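Saturday, September 26, 2026
Workshop notebook, hoop and broom bench

OK, long one today, so I'm writing it down before I forget half of it. The club van goes to the Lerivstead tournament next month and we are the ones bringing the hoops, all of them, plus a full set of spare brooms. I said yes to this in the spring when it sounded easy.

Started with the tall hoop from set two, the one that leans. I'd been blaming the base for weeks. Pulled it apart and the base is fine! The upright has a bend in it, low down, right where the collar sits, so every time somebody swings round it on defense it gets a little worse. Swapped in the spare upright, which is a hair shorter, and then had to trim the other tall one so they'd look like they belong together. Not my favorite job. Cut ends are filed and capped. If you pick one up and feel a burr, tell me and I'll do it again.

Bases next. We've been filling them with sand and I'm sick of sand. It gets in the van, in the ball bag, in my lunch. Tried the rubber ring weights from Javetti on one medium hoop and shoved it about as rudely as I could. It rocks and comes back up, which is what you want when a chaser runs straight into it. The sand ones just go over and stay over. Ring weights cost more, though, and I've only got enough for one set, so set one gets rubber and set two stays on sand until there's money again.

Money, while I'm on it: we had 347 dollars in the gear pot on Monday and after tape, caps, pipe and the rings we have 239. The travel estimate for the whole club is 3,000 and that isn't my department, thank goodness, but please don't anybody promise new jerseys out of the gear pot. I know who you are. 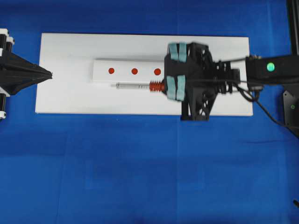 Brooms. We have 12 that I'd put in front of a referee and a shoebox worth of pieces that I wouldn't. The splits are nearly always at the front end, where people jam them into the grass getting up after a tackle. I've gone over to the Masson tape for the grips (the cloth one, the shiny one slides when your hands are sweaty) and wrapped the front end as well, two layers, pulled tight, overlapping by half. Started the wrap from the tip this time so the edge doesn't peel when it drags. Did four and then my thumbs gave out. The rest are on the rack with a bit of string on them, and string means NOT DONE, so leave them there.

Also tried the Diltetard foam sleeve on one beater's broom. Mixed feelings. It's lovely to hold and I think it'll save some bruises on the inside of the leg, but it twists. I ran a strip of tape along the pipe under it and that helped a bit. Somebody should take it to practice and play a full game with it, ideally somebody who complains a lot, so I get proper notes.

Balls: the quaffle that goes soft overnight has a slow leak at the valve. Soap and water showed it straight away. Spit on the needle before you push it in, people, I've asked before. The bludgers are all holding air. I let them down a touch since they were way too hard, and the new players flinch enough already.

Still to do:
Finish taping the string brooms
Drill the second pin hole in the short hoop, set two
Find the pump (the good one, blue handle)
Paint marks on the uprights so set one and set two stop getting mixed up
Ask Lerivstead if the pitch is grass or turf, the bases behave differently on turf

I tried packing the hoops flat across the back seats using the old blanket trick and they fit if the rings come off first. Rings off, uprights in the long bag, collars in the tin. The tin goes in the front with the driver. Last year it rode in the back and we played the first game with one hoop held together by tape and a sock.

Glue on the replacement collar needs to sit until tomorrow night. Don't touch it.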